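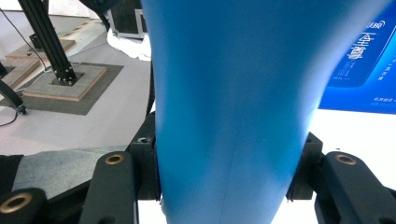 Salida a la Casa de los Barcos de Huneck

En agosto fuimos con los niños al museo marítimo de Huneck, y prometí a Catriona Gunn que escribiría unas líneas para el boletín. Me disculpo por la tardanza, el verano pasó y después vinieron los exámenes.

El museo ocupa dos naves antiguas junto al río. Por fuera parece poca cosa, y mi hijo mayor preguntó si de verdad era allí. Dentro es bastante más grande de lo que uno piensa. Se empieza por la sala de los nudos, donde los pequeños pueden practicar con cuerdas gruesas, y se sigue por una escalera estrecha hasta la cabina de un remolcador, el Lekell. Se puede tocar el timón y hablar por el tubo con la persona que está abajo. Estuvimos allí mucho rato, porque ninguno quería dejar el tubo al otro.

Lo que más me gustó a mí fue la colección de faros en miniatura, 124 piezas, cada una con su luz propia. Las explicaciones son claras, aunque las letras de algunos carteles son demasiado pequeñas. Châu Tiêu, que vino con sus hijas, prefirió la película sobre las mareas. Dura 20 minutos y hay que pedir sitio en la entrada.

Para comer hay una cafetería sencilla. La sopa estaba buena - el pan, menos. También se permite llevar la comida de casa y sentarse en el patio, con sombra y vista al río.

Consejos prácticos: el aparcamiento cuesta 2 euros para todo el día y se paga con monedas. Los carritos de bebé se dejan abajo, porque a la cabina no se puede subir con ellos. Nosotros llegamos a la hora de abrir y salimos cuando cerraban, y todavía nos faltó ver el taller de velas.

Si alguna familia quiere repetir la visita en primavera, puede escribir a Định Trình, que está haciendo la lista.

Contacto: Boletín de familias Cluvness | © Cluvness 2018 | Volver arriba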